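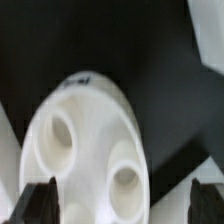 *White plastic with a raised rim and thick collars around the holes.*

## In praise of the odd part

August 28, 2026

Every workshop has a drawer for pieces that came off something, and ours at Tennant has finally been emptied! It took two evenings, a lot of tea and one argument over whether a bent bracket can be called spare (it can, and it's staying). Thank you to everyone who turned up and got their hands dirty.

The part at the top of this item is my favorite kind of thing. You hardly look at a piece like this when it's doing its job. Put it on a dark surface with a bit of light coming across it and suddenly there are all these curves: the lip running around the outside, the deep collars, the face sloping in toward the middle. I could happily fill a whole newsletter with plastic moldings, and the editor has asked me to stop at one.

There's small dark lettering near the rim, too blurred in my picture to read. Markings like that are worth a proper look before anything goes in a bin. A part number can save you an entire afternoon of guessing, and even a couple of characters will sometimes get you to the right page of an old catalog. A soft pencil rubbed over thin paper works well on raised letters. For printed ones, stick to a dry cloth first, as some cleaners will take the ink straight off with the dirt (ask me how I know).

We now have 22 labeled trays on the long shelf, sorted by what a part looks like and not by what we think it came from. Round things with holes go together. So do flat things, springy things, and anything with a thread. It sounds a bit childish, but it's so much quicker when you walk in holding a broken piece and want to find its twin! The Enau trays are still in their own rack by the window, and please leave those in order, as the list on the side matches them one for one.

If you're taking something home to try, write it on the clipboard. If it doesn't fit, bring it back and put it in the same tray. Trays 15 and up are the ones that get muddled, mostly because they're at knee height and we all reach in without looking.

A few things we'd love to be given:

- small lidded boxes, clear if possible
- paper manuals, even the ones with the cover gone
- calipers in any working condition
- a second desk lamp with a bendy neck

The next sort-out will be in February, when we tackle the Cadix boxes under the stairs. There are more of them than I'd like to admit, and I can't wait to see what's at the bottom. Bring gloves and a marker pen.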